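Sestach Practical Instruction Forum
Board index > Laboratory Exercises > Powder and Brush Work
Topic: White powder on a computer mouse – request for comments on a draft exercise

exercise_office
Posts: 89
Posted April 27, 2021

The Sepúlveda training center is revising its introductory unit on developing fingerprints with powder. The present unit uses glass jars and glazed tile. Students do well with these and then have difficulty when they are given an ordinary object from an office. We therefore propose to add an exercise in which each student treats a black computer mouse with white powder, applied by brush, at a table that has been set up as a plain desk.

The draft reads as follows.

1. Cover the table with dark plastic sheeting. Place the monitor at the back of the table and leave it switched off. It remains in position for the whole exercise.
2. Handle the mouse in the normal way for one minute, then set it down.
3. Tip a small amount of powder onto the sheet beside the work. Do not dip the brush into the jar.
4. Load the tips of the bristles, tap off the surplus, and treat the upper shell with light strokes.
5. Turn the mouse over and treat the underside in the same manner.
6. Record every area where ridge detail is seen, and every area where it was expected and not seen.
7. Fold the sheet inward and discard it with the powder inside. 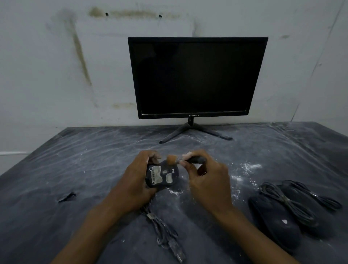

Comments are requested on three matters in particular. The first is whether the underside should be included at all, given that most of the time on the exercise goes to it. The second is the choice of brush. The third is whether the monitor should form part of the exercise or serve only as furniture. The draft will go to print when the comments have been reviewed, and we would prefer to settle these points here before that stage.

The powder is the white grade supplied by Mikia. The sheeting is ordinary black or dark gray refuse-grade plastic, cut from the roll.

----------

mineral_and_trace
Posts: 1,000

Thank you for posting the draft in full. My comments concern steps 4 and 5.

The underside should stay. Students assume that a mouse is touched only on the top and on the buttons. In practice people pick the thing up, turn it over, and look at the bottom when it stops responding. The underside is also often smoother than the top, and a smooth surface gives a beginner a fair chance of success. I would reverse the order and treat the underside first, before the student has had the opportunity to lean a palm on it.

On the brush, the draft says only "brush." That will not do in a printed exercise. Please name the type.

----------

bench_standards
Posts: 815

I must disagree with the post above on the order of work. If the underside is treated first, the mouse is held by the top and the sides while that is done, and those are the surfaces one wishes to examine next. The order in the draft leaves the student with the same difficulty in reverse, I grant that. The correct answer is to support the object so that it need not be grasped over the areas of interest in either position. A folded piece of card under each end is sufficient.

The draft does not say how the mouse is to be held. It should. A student who has not been told will lay a whole hand across it.

I also have a reservation about textured shells. Many mice have a fine matte texture on the top, and powder settles into the texture whether or not anything is there to be found. The result is an even gray bloom. Students will either report that they have failed or, which is worse, report ridges that do not exist. If the center intends to purchase mice for this exercise, it should purchase smooth ones.

----------

exercise_office
Posts: 90

We are obliged to both contributors. To respond in turn.

Brush type: our stock is mixed. We hold a quantity of squirrel-hair brushes bought through Mostus and a larger number of soft cosmetic brushes bought locally. The cosmetic brushes were purchased for the junior group and have since spread to every bench. Instructors are divided on whether this matters at the introductory level.

Texture: the mice were obtained as surplus and are not all of one model. We had regarded this as an advantage. It would allow students to compare results across the group. The remark about false ridges is well taken, however, and we will add a note to step 6 stating that a uniform deposit is to be recorded as "no detail."

Holding: we will add a sentence.

----------

quiet_bristle
Posts: 2

I am a recent graduate of an introductory course and hope it is acceptable to comment.

We used cosmetic brushes throughout. They hold much more powder than one expects. My first attempts were overloaded, and I continued to brush in the belief that the excess would lift away. It filled the spaces between the ridges instead. It was some time before an instructor advised me to stop loading the brush and to finish with a clean one.

May I suggest that the exercise issue each student a second brush that never goes near the powder? It was the single change that improved my work.

----------

bench_standards
Posts: 816

That is a sensible suggestion and I support it. It should be a numbered step.

I do not accept that the type of brush is a minor question at the introductory level. The habits formed with a dense cosmetic brush are pressing and scrubbing. With a long soft fiber brush, the student learns to let the tips alone touch the surface. Those who begin with the former have to be retrained, and I have carried out that retraining for a number of years.

----------

mineral_and_trace
Posts: 1,001

I have trained groups with both and do not find the difference to be as large as stated. A short, dense brush in a patient hand will develop a good print on smooth black plastic. A fiber brush in an impatient hand will wipe one off. Where funds are limited – and at most centers they are – I would sooner see every student with a brush of their own than half the class waiting for the better one.

On the matter of order I withdraw my suggestion in part. If the card supports are adopted, the order is of little consequence.

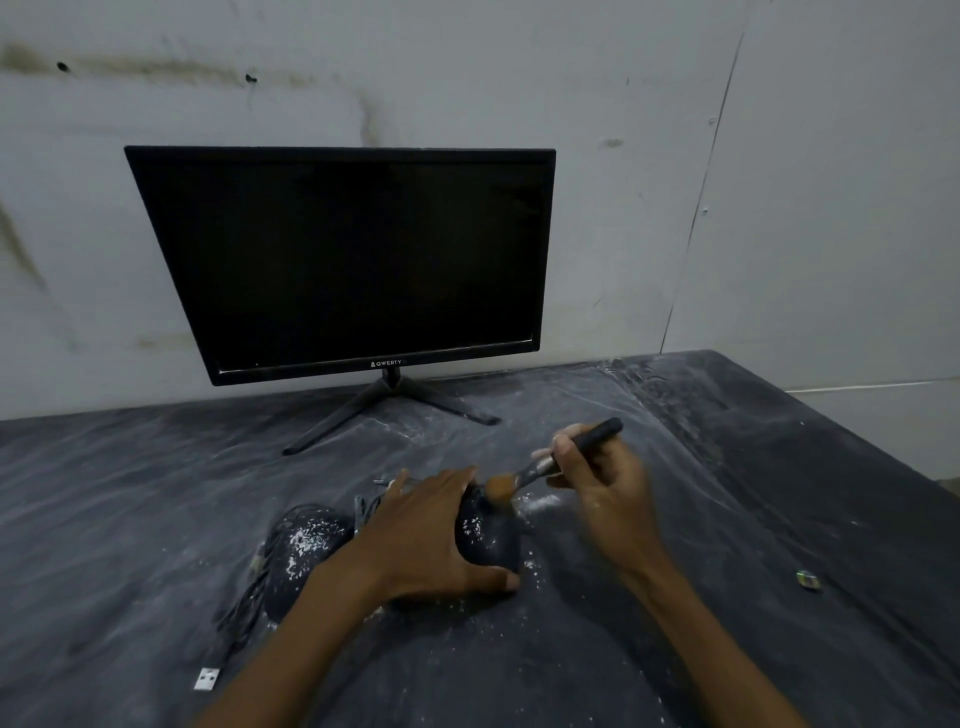 What does need attention is the amount of powder placed on the sheet in step 3. "A small amount" is interpreted very freely. I recommend that the instructor dispense it, from a spatula, and that no second portion be given until the upper shell has been finished. The draft should also say where the powder goes. If it is tipped close to the mouse, a careless sleeve will carry it onto the object before any brushing has begun. A far corner, on the side of the working hand, is to be preferred.

----------

facilities_desk
Posts: 204

I write from the standpoint of the rooms and not of the science.

White powder on dark sheeting is easy to see, and the choice is a good one for that reason. The sheeting must be large enough to hang over the front edge of the table. Where it stops at the edge, the powder goes to the floor and from there to the corridor. The draft should give a minimum overhang.

Step 7 requires more detail. Creased plastic holds powder in its folds, and when the sheet is gathered quickly the folds open and release it. Our procedure is to lift the sheet at its corners, bring them together slowly, and tape the bundle closed before it leaves the table.

Please also consider the equipment. The draft leaves a monitor on the table as furniture. Fine powder enters the ventilation slots of any display and is difficult to remove. If the monitor has no part in the exercise, I recommend that it be taken out of the room.

----------

exercise_office
Posts: 91

The monitor is from the same surplus lot as the mice and is not connected to anything. Powder in the housing would be of no consequence. The reason for keeping it is that students behave differently at a table that resembles a desk. They look at what is on it before they begin. We consider that worth preserving.

The notes on overhang and on folding the sheet will be adopted as written.

----------

bench_standards
Posts: 817

I would go further and use the monitor. The lower bezel is where people press when they adjust the tilt, and a glossy black bezel is among the easiest surfaces to treat with white powder. A student who has struggled with the mouse could end the session with a clear result on the bezel. The screen itself should be excluded.

----------

mineral_and_trace
Posts: 1,001

I am opposed to this. It would make two exercises out of one, and the time allotted is already short. It would also require the student to lean across powdered sheeting to reach the back of the table. Let the monitor be the subject of a later unit, if the center wishes to have one.

----------

exercise_office
Posts: 92

On this point we agree with the last post. The monitor will remain on the table and will not be treated. A separate exercise on displays may be considered next January, when the unit is due for its regular review.

The following changes have been entered in the draft.

Step 1 now gives a minimum overhang at the front edge.
Step 3 now states that the instructor dispenses the powder, at the corner nearest the working hand.
A new step 4 directs the student to rest the mouse on card supports and to hold it by the edges only.
The former step 4 now calls for a "soft brush, fiber or hair," with cosmetic brushes permitted where no other is available.
A new step follows it, directing that surplus powder be lifted with a second, clean brush.
Step 6, now renumbered, includes the note on uniform deposits.
Step 7, also renumbered, follows the procedure given by facilities_desk.

----------

bench_standards
Posts: 818

I note my continued objection to the words "with cosmetic brushes permitted." The remainder is satisfactory.

----------

quiet_bristle
Posts: 3

Thank you for including the second brush. Could the draft state how the clean brush is to be kept apart from the other? Ours looked the same and were exchanged by mistake more than once.

----------

exercise_office
Posts: 93

A band of colored tape will be placed on the handle of the clean brush, and the list of materials has been amended to include the tape.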